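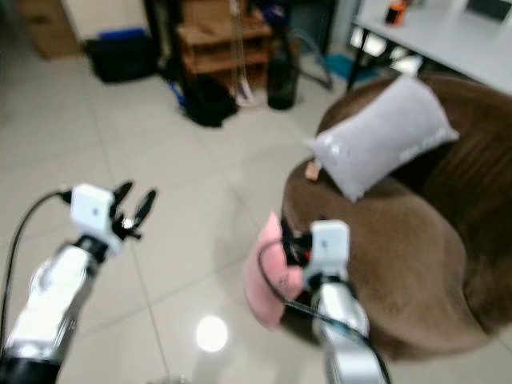
PENDARD OPENS CUSHION AMNESTY AT PENDNESS STORE

Pendness, February 20, 2024. Furniture retailer Pendard will take in unwanted cushions at its Pendness store for the next 18 days, no questions asked and no receipts required.

The program, called Pop, follows a customer survey the company ran in December. Pendard asked 247 households how many cushions they owned and how many they leaned on. The typical home had 18 of the first and two of the second. The rest spent their evenings on the floor and their mornings being put back.

Pendard accepts some of the blame. The company has sold cushions for years to people who came in for a lamp.

Under Pop, shoppers may bring in any clean cushion or throw pillow, whatever its color, shape or printed slogan. Pink ones are welcome, and so are the pale gray ones everybody bought to calm the pink ones down. Cushions in good shape will be passed on to local waiting rooms, where the chairs could use them. Flat ones will be shredded and used as filling for floor seats.

The store has also set aside a corner for what Pendard calls "sitting practice." Visitors can try the Flurkov, a big round seat in cocoa brown with a low curved back and soft ribbing, and see how they get on with one cushion or none. Staff will not step in unless asked.

Pendard hopes to collect about 2,660 cushions before the program closes. Anyone handing in more than two will get a discount on the Flurkov. The discount may not be used to buy cushions, and the company has had to put up a sign to that effect.

Pop runs during normal store hours. Cushions should be left at the front desk and not on the display sofas, where they tend to get sold.

Press contact: Pendard press office, Pendness.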